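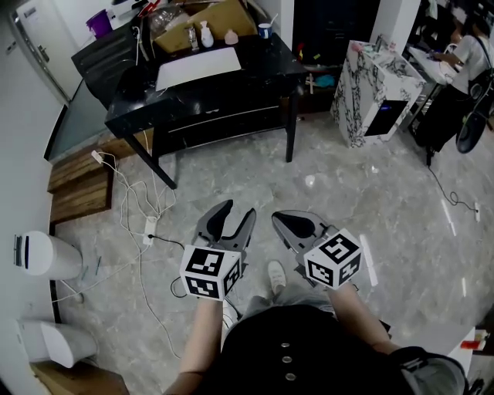

Marker cubes on my hand-held grippers keep losing tracking when I turn my wrists

Asked 23 December 2025 in Workshop Builds, 1,968 views

Hi all! I've been building a pair of hand-held grippers since November at the Plomach shared workshop and I'm having more fun with this than anything I've made in years. Two gray fingers on each, dark pads on the inside, and a white cube with square markers hanging underneath. You carry one in each hand and pick stuff up, software works out where each hand was, and later on the plan is for my little desktop arm (a Zustley kit, mostly stock) to copy the moves.

Straight reaches come out great. As soon as I roll my wrist, like when I'm tipping a bottle, the pose for that hand jumps sideways or flips over and then snaps back. Left hand is worse. I'm printing the markers on plain paper and gluing them to the cube faces with a glue stick. Tracking runs in Jikidlow with the default settings, and the camera is the one I wear on my head, 10 frames a second.

Things I've tried: bigger markers (a bit better), turning on more lights (also a bit better), asking it nicely. Should I move the cubes to the top of the grippers, or is there something else wrong? I'd love to keep them underneath, the balance in the hand is so good like that.

Answer 1 (accepted)

Love this build! I went through the same flipping with mine and there are two separate problems mixed together.

The flip happens when the camera can only see one face of the cube, nearly square on. A single flat marker has two poses that look almost the same from a distance, and the solver picks the wrong one. Jikidlow has a setting called "rigid group" where you tell it all the faces belong to one body. Measure your cube with calipers, type in the real edge length (mine came out of the printer a hair bigger than the drawing – enough to matter), and it'll use every face it can see together. Also make sure no two faces have the same marker ID, and no ID shows up on both cubes. I did that once and lost a whole evening to it.

The sideways jumping is more likely blur. 10 frames a second is slow for wrist rolls, and if the exposure is on auto the shutter stays open way too long indoors. Fix the exposure short, turn the gain up, live with a grainy picture.

Then redo the paper. Glue stick leaves bubbles and the face isn't flat anymore. I use matte sticker sheets and a roller, and leave a white margin all the way around each marker. Gloss is bad, the lights wipe out half a face.

Keep the cubes where they are until you've done all that!

Answer 2

put them on top. i use a flat plate with one big marker and it works fine for me, never had a flip. you do lose it if you turn your hand all the way over tho

Answer 3

Adding to the first answer, which is excellent. Check that the cube mount is stiff. Mine was on a thin printed tab, and every squeeze of the trigger bent it a little, so the fingers and the cube disagreed. I doubled the tab and put a second screw in and the wobble was gone – very satisfying. Recalibrate the camera too if you've touched the focus. My recordings run up to 400 frames, and I throw out any with a gap in the middle of a grasp.
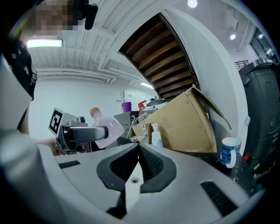

Do I have to recalibrate the cube offset every time I swap the finger pads?

Only if the new pads are a different thickness. The offset runs from the cube to the point where the fingertips meet, so a fresh set cut from the same sheet can go straight on. For thicker or softer pads, close the fingers on a pin stuck upright in a board, roll the gripper through as many angles as you can while the pin stays put, and let the software fit the offset again. It's a quick job and kind of fun!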